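July
By Recruitment Office, Plaltama

Bench Technicians (2 posts), Computer Refurbishment, Zeltow site

Plaltama invites applications for two posts in its desktop refurbishment workshop. Duties include opening tower units, checking processor sockets and memory slots, and recording parts. 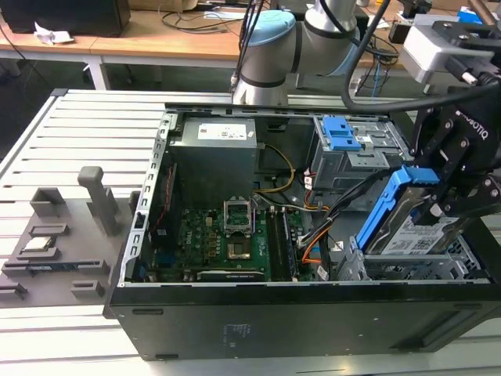
Vurix asks whether applicants need a formal qualification, or whether experience of repairing machines at home would count. Home experience is accepted.

Appointments are for 12 months. Postholders will also be expected to label cables and keep benches in good order.
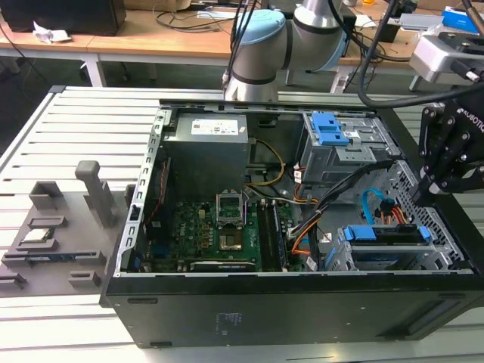 Training in the safe handling of power supplies is given in the first month. Applications should be sent to the Zeltow office by noon on the closing date.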